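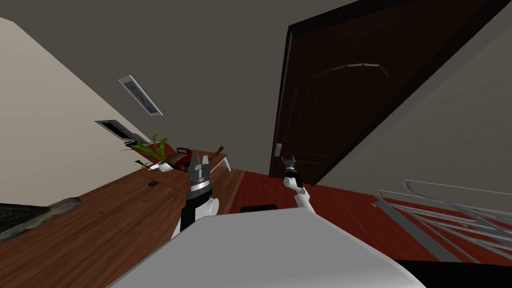 Nundex gripper pack for two-armed robots: my take after 73 hours in simulation

I bought the Nundex pack in August because I wanted to compare two grippers on one robot without touching a screwdriver. It's a set of gripper models plus a small controller panel, and it runs inside Undance, the simulator I already use for door and desk tasks. I loaded it into my usual study room, the one with the red floor and the dark door, and I've been having a great time with it.

I put a long two-finger gripper on the left arm and the short-fingered dark gray one on the right. The long fingers taper, and I love them for desk work! They get in between a plant pot and whatever is next to it without knocking things over, and the contact feels believable (no jitter, no objects shooting off across the room, which I had plenty of in the older Naseri pack).

The short gripper is my pick for door handles. Out of 200 tries at a lever handle it got a good hold on all but 18, and most of those misses were my own sloppy approach angle. With the long one I missed far more often, as the tips kept sliding off when the arm started to pull.

Switching grippers takes a few seconds from the panel. You pick the side, pick the gripper, and the arm limits update by themselves. Corina Koller, who got me onto Undance in the first place, still edits the config file by hand and says it's faster. Maybe for her!

Some gripes. The wide-angle camera preset stretches everything near the corners, so a door looks like it's leaning out of the room, and I had to learn to judge distance near the handle all over again. The narrow preset is better but you lose the desk. Force readings come in newtons only, with no way to plot them. And the manual is 406 pages with no index - I'd have traded half of it for one good page on wrist offsets.

I'd buy it again. Next up is the Mimidberg three-finger add-on, if they ever finish it.

Abundio Bañuelos
19 November 2025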